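Print this page
E-mail this page

Section 3. Finishing bare plywood with the Brokivix two-part water-based finish

Read the whole section before you open either can. The label on the can says the job takes an afternoon. It may, if your afternoon is warm and dry and you own nothing with fur. Plan on a full day and treat anything sooner as luck.

This guide covers flat panels only: shelves, cabinet doors, bench tops, wall panels. For stairs and floors see Section 5, and please don't try to stretch these steps to cover them.

Before you start

Check that the plywood is bare. Sellers use the word "unfinished" for all sorts of sheets, including some with a factory sealer on them. Put a few drops of water on a corner. If the drops sit up in beads after a couple of minutes, there is something on the surface and it has to come off. If the water soaks in and darkens the wood, you can go ahead once the spot is dry.

Check the face you plan to show. Grades stamped on the edge tell you what the mill was aiming for. They don't tell you what happened in the truck or in the store rack. Look along the sheet with a lamp held low to one side. Dents and glue smears that you can't see from the front will show up, and they'll show up again under the finish, only shinier.

Pale veneers are sold as "even in color." I would not count on it. Streaks, pin knots and patches take finish differently from the wood next to them, and a sheet that looked plain in the store can look busy after the first coat. If that would bother you, run the test in steps 1 to 4 on the actual sheet you bought, and don't go by the sample card. The card we got from the Vendthorpe store was nicer than any sheet in the stack behind it.
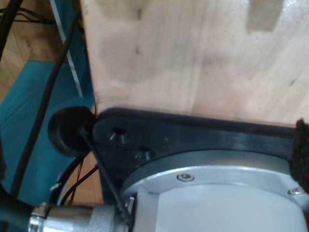

The other claim to be careful with is "no sanding needed." Water-based finish raises the grain. Every one we have tried does it, whatever the can says. You can sand before the first coat, after it, or both, but you can't skip it and still get a surface you would want to run your hand over.

Test patch

1. Pick a spot on the back or on an offcut from the same sheet. An offcut from a different sheet proves very little.

2. Sand the spot with 150 grit, going with the grain. Wipe off the dust with a dry cloth.

3. Mix a small amount of finish as described below and brush on one thin coat. Leave half of the sanded spot bare so you have something to compare it to.

4. Let it dry overnight. Look at it in daylight and again under whatever lights the room has. Many people are happy with one and unhappy with the other.

NOTE: The sheet will look a bit yellower than it did bare. "Water clear" describes the liquid in the can.

Mixing

5. Stir the base can slowly, all the way to the bottom, until nothing drags on the stick. Do not shake it. Bubbles from shaking take hours to leave and some never do.

6. Pour 11 parts of base into a clean mixing cup, then add 2 parts of hardener. Use a cup with marks on the side. The cap on the hardener bottle is supposed to work as a measure, but the ones we checked did not agree with each other.

7. Stir for 3 minutes by the clock. Scrape the sides as you go.

8. Mix only what you can use in one session. Once the hardener is in, you can't save the leftovers, and closing the lid on them doesn't help.

CAUTION: Wear gloves and eye protection when handling the hardener, and keep a window open on each side of the room if you can. "Low odor" is not the same as safe to breathe in a closed garage. Read the safety sheet that came with your batch.

CAUTION: Never pour mixed finish back into the base can.

Coating

9. Lay the panel flat. If it has to stay upright, use thinner coats and expect to do one more of them.

10. Load the brush about a third of the way up and lay the finish on in long strokes with the grain. Work toward the edge you started wet. Stop brushing sooner than you want to. Most brush marks come from going back over finish that has already begun to set.

11. Do the edges last. They drink up more than the face does, and a second pass there is normal.

12. Let the coat dry until it feels dry and gives off powder when sanded. If it gums up the paper, wait longer. The drying chart on the can was made in a room that isn't yours. In March, with the door shut and the heater off, ours took nearly twice as long as the chart said.

13. Sand lightly with 240 grit. Wipe clean. Apply the second coat the same way.

NOTE: Do not use steel wool between coats. Bits of it stay behind and rust.

A third coat is worth doing on bench tops. On doors and wall panels we can't see the difference, though the Besholm catalog will try to sell you one, along with a special brush.

Cleaning up and curing

Wash brushes in warm, soapy water right away. Keep weight, cups and tape off the panel for a week. The surface feels hard well before it is, and a mug left on it on day two will leave a ring you can't wipe off. Let any leftover mix harden in the cup before you throw it out, and check your local rules first.

If you get cloudy spots, peeling at the edges or a surface that stays soft, go to the problem table in Section 6 before you buy the Bataineh repair kit. Half of those faults clear up by themselves with more time and some heat in the room.

Section text by Lanying Lu. Corrections are welcome, especially from anyone who got it done in an afternoon.

Print this page
E-mail this page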